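Help wanted: two or three people for a laundry-folding robot build

Hi, I'm Consuelo, and I've been building a two-armed folding robot in the shared workshop at Skerkadgate. I call it Vomville (long story, there was a bucket). It's got to the point where I need more hands than my own – and more opinions!

Where it's at: it works mostly with one white thing and one black thing at a time. Sleeves are the part I'd love help with.

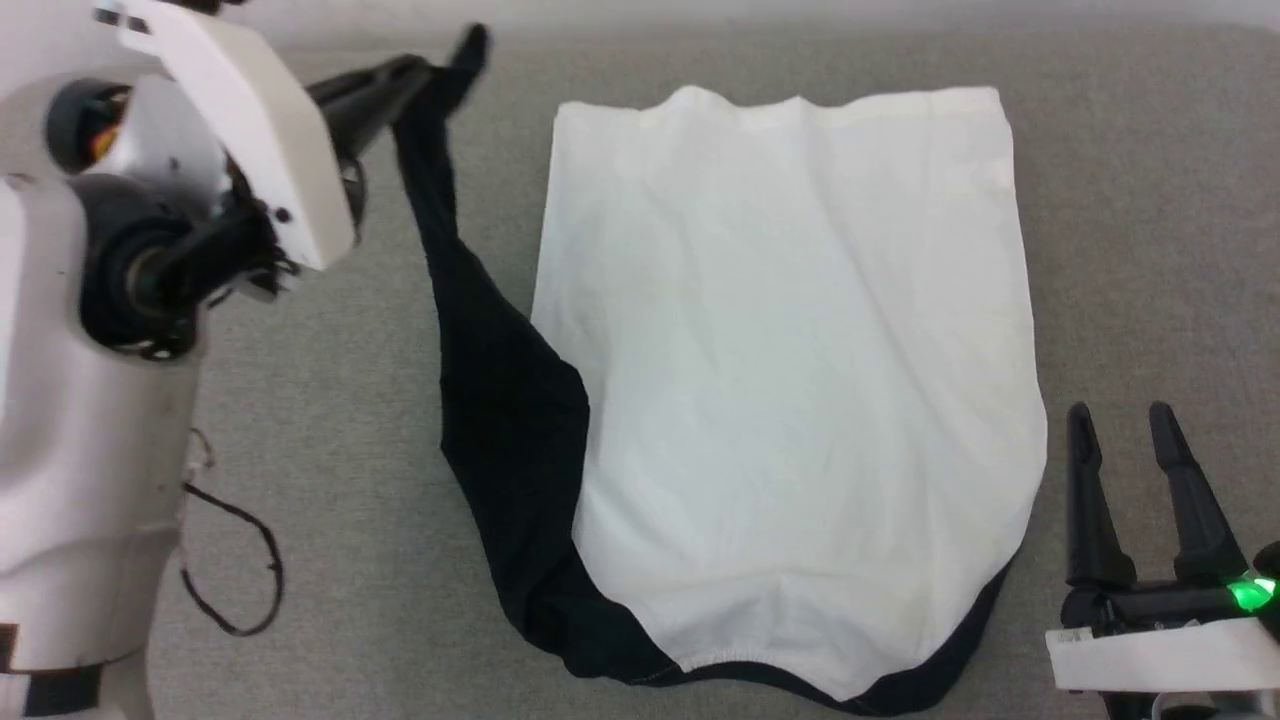
What you'd be doing

Driving the arms, mostly, and telling me when something feels wrong. My goal is 3,000 recorded folds and I'm at 1,214, so there's plenty left. If you can solder or write a bit of Python, great, but patience counts for more.

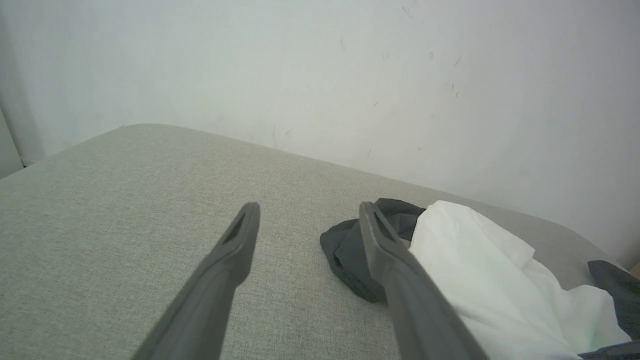
I can't pay a wage, I'm sorry to say. I can cover 4 hours of parking per visit and all the tea you like. You'll spend a lot of that time on the wrist views, learning to judge whether dark cloth bunched up against white is really under a finger or just behind it. It's fiddly, but you get an eye for it.

Bring old clothes if you have them, any colour. Kids' sizes are especially handy, and I'm happy to wash them first.
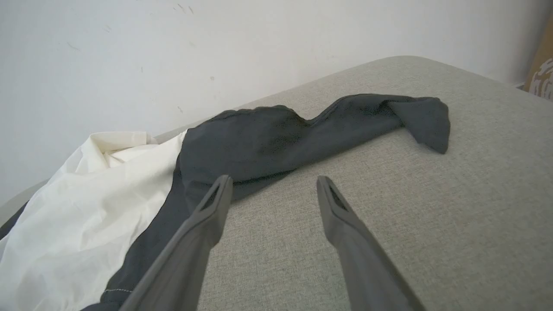

No experience with robots needed. I started in January with a kit and a lot of swearing, so you'll be in good company. Send me a few lines about yourself by June 7, 2021, and tell me which evenings suit you.

Consuelo Solís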